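Last touched 03/04/2021. If your question isn't answered on this page, write to Jingyi Liang and she'll either reply or add it to the list (usually both, and usually the same afternoon).

# Teaching by demonstration at Trusoddale: your questions

### I've never driven a robot before. Can I still sign up?

Please do! Most of the people who record demonstrations with us had never touched an arm before their first session, and quite a few of our steadiest hands belong to people who came in apologizing for themselves. If you can move a cursor and you don't mind doing the same small thing over and over, you'll be fine. We do ask for patience in your first hour, because everybody's first hour is clumsy, and we throw that hour away anyway.

### What's the difference between guiding by hand and remote control?

Guiding by hand means you take hold of the real arm and walk it through the task while it records its own joint angles. It feels natural and people love it, but your own body gets in the camera's way, and the heavier Hedlund arm is tiring on the wrists after a while.

Remote control means you sit at a desk with the Jarnen handset and the arm follows your hand at a distance, either on the real bench or in the simulator. There's a tiny delay, and you learn to slow down for it without thinking.

### Which one will I start with?

Remote control in the simulator, nearly always. You can drop a cube 130 times in there and not one thing needs picking up off the floor, which is kinder on everybody's nerves (and knees).

### How many demonstrations do you need from me?

For a simple pick, we ask for 9 good ones per starting position. "Good" means you got there without a long stop in the middle. A small correction on the way down is welcome, and we'd much sooner keep it than have you start over, as the robot needs to see how a person recovers from being slightly off.

### What does a pick look like when it's lined up?

Fingers pointing down, one on each side of the cube, and the wrist hanging straight above it. Come in from high up, pause if you like, then go down slowly. Don't sweep in from the side, even if it looks quicker. 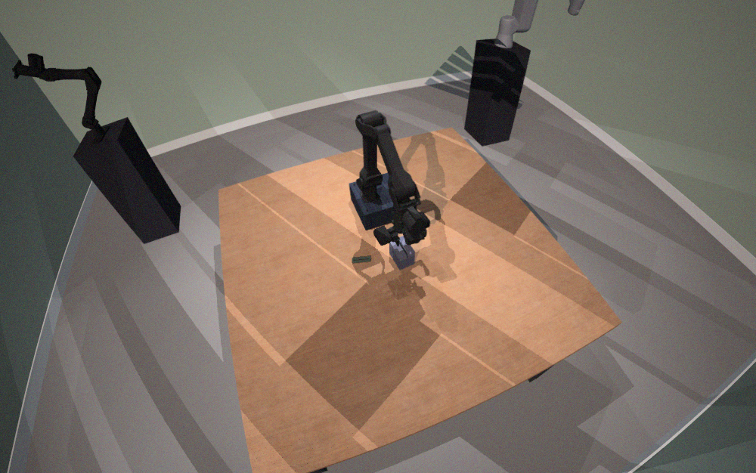

Gebremedhin Yilma: I'd add that you should look at the gap between the fingers and forget about the rest of the arm. I spent my first two sessions watching the elbow, and every approach came out crooked. Once I kept my eyes on the fingertips the elbow took care of itself. Also, turn your view before you go down, not during, or your hand will follow the picture around.

### Can I change the view in the simulator?

Yes, as often as you want between attempts. Hold the left shoulder button and drag. Several people like a high view for the approach and a low one for the grasp, and that's perfectly all right as long as you stop moving while you switch.

### I let go of the handset halfway through. Did I ruin it?

Not at all. The arm holds its position when the handset goes quiet. Press the gray button to mark the attempt as abandoned, or pick the handset back up and carry on if it was only a second. Granetti, our labeling tool, will flag the pause and one of us will look at it.

### Will I get to see the robot do it by itself?

You will, though it takes a little while. We train on each batch overnight and then run it a few times the next morning. The next open morning is in October, and anyone who has recorded with us is invited, along with whoever they'd like to bring.

### Is there anything I should bring?

Glasses if you wear them for screens, and a sweater, as the room runs cool. Tea and coffee are in the hallway.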